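# Can a robot make your breakfast yet?

Making toast feels easy. You drop in the bread, push the lever and wait. For a robot, each of those is a separate job, and each one has to be learned.

Start with picking up the toast. A slice is thin and crumbly. Squeeze too hard and it breaks -- squeeze too softly and it slips back down the slot.

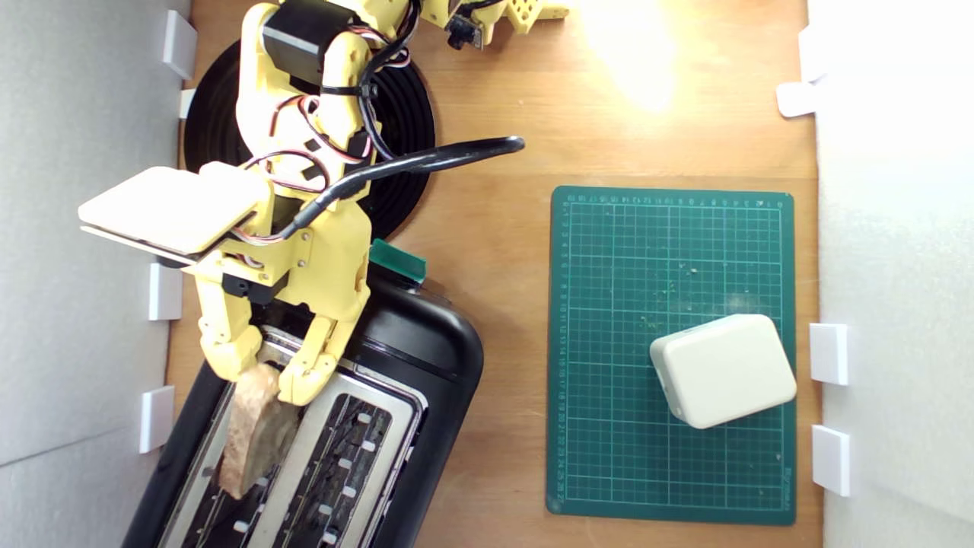
*A yellow robot arm with two fingers grips a slice of toast in a black toaster.*

You can feel how hard you are pinching something, because your skin tells you. Many robot hands have no sense of touch at all. They rely on cameras, and a camera can't always see what is between the fingers.

Analyn Dizon teaches robots kitchen jobs at a workshop in Fajardo. She showed one robot the same toast job 200 times. When she tested it, it managed 29 goes in a row before it dropped a slice. Then she turned the toaster a little to one side, and it missed 3 times running.
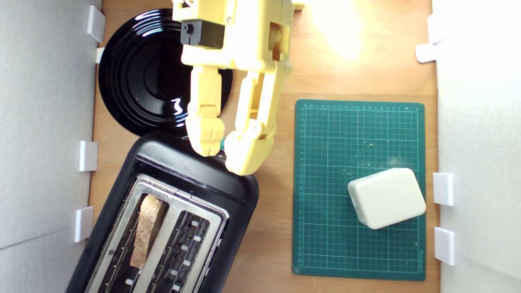

Small parts are hard too. A lever or a button gives a robot very little to aim at, and every toaster has them in a different place. You could walk into a friend's kitchen and work it out in seconds.

So can machines do our chores? Some can do one chore, in one spot, with things they have practised on. Doing all the chores in any house is still a long way off.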